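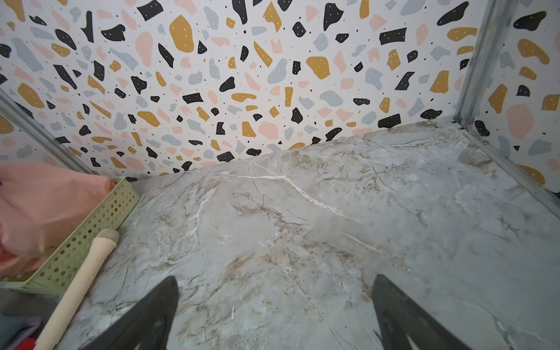 Chapter 11
Linen and Clothing in Residential Establishments

Aims of the chapter

By the end of this chapter the student should be able to describe the route taken by a garment from the resident's room to the laundry and back again, to read and apply a care label, and to draw up a simple marking scheme for an establishment of up to 50 residents. Chapter 10, on bedding stock, should be read first. Stain treatment is dealt with separately in Chapter 12.

11.1 Two kinds of stock

Every residential establishment handles two kinds of textile. House stock consists of the sheets, towels, table linen and curtains which the establishment buys, repairs and eventually throws away. Personal clothing belongs to the resident. The distinction governs almost everything that follows, including who pays when an article is spoiled.

House stock is bought in quantity and is largely interchangeable. If a pillowcase goes missing on Monday, another is taken from the shelf and the loss appears at the next stock check. A cardigan cannot be treated in this way. It may be old and of little value in money, and yet its loss will be felt by the owner and remembered by the family for a long time. In many houses the complaints book contains more entries about clothing than about food.

The two streams should therefore be kept apart from the point of collection. Separate bags are the usual method. Colour coding is helpful where bags are carried by several members of staff, provided that the code is written up in the linen room and that new staff are shown it on their first day.

11.2 The Kastbridge arrangement

For many years the house at Kastbridge sent all its washing to an outside contractor, Gyamfi, which collected twice a week. House stock came back clean and pressed. Personal clothing came back clean as well, though often to the wrong resident, and woollens were sometimes felted by a wash intended for towels. When the contract ended, a small laundry was fitted up in the former still room and personal clothing was brought back under the roof. Sheets and towels continued to go out.

The change was recorded with some care. In the last full month of the old arrangement, 31 articles of personal clothing were reported missing. In the third month of the new one the figure was 17, and most of these were found within the week. The remaining losses were largely of socks and handkerchiefs, which the house had decided against marking. It later reversed that decision.

Staff time is the main cost of such an arrangement. Sorting, ironing and delivery to rooms were at first added to existing duties at Kastbridge and were done badly in consequence. The work improved once fixed morning hours were set aside for it.

11.3 Marking

An article which cannot be identified cannot be returned. Marking should be carried out on the day of arrival, before anything is worn, and repeated whenever relatives bring new clothes. Gifts received at Christmas and on birthdays are the commonest source of unmarked clothing.

Three methods are in general use. Woven name tapes, sewn at both ends, last as long as the garment. Heat-sealed labels are quicker to apply but may lift at the corners after repeated hot drying. Laundry pen is adequate for white cotton and poor on anything dark or ribbed. Whichever method is adopted, the mark should be placed where it can be found without a search: inside the back of the neck for shirts and jerseys, and inside the waistband for trousers and skirts.

Room numbers should be avoided. Residents move rooms, and a garment marked with a number alone will follow the room to its next occupant.

Jersey articles such as vests and T-shirts require a soft label, as a stiff one will rub the skin at the neck. They should be folded and stored flat, as the shoulders of knitted cotton are easily pulled out of shape on narrow hangers.
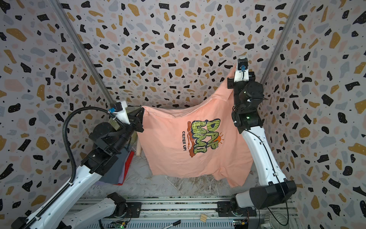
Levente Szénási has objected that a name at the neck is on show each time a jersey is pulled off in company, and that some residents feel this keenly. He would place the tape on the side seam, low down, and accept a little more trouble in the sorting room. The objection is a fair one. Where a resident expresses a preference it should be followed and noted on the clothing list, so that laundry staff know where to look.

11.4 The clothing list

A clothing list is made out for each resident on admission and signed by the resident or a relative. It gives the article, its colour and its condition - "navy cardigan, left elbow darned" is a good entry, "cardigan" is a poor one. The list is revised in October, when winter clothing is brought out, and again in the spring.

Exercise

Obtain the clothing list used in an establishment known to you. Compare its headings with those suggested above and note any omissions.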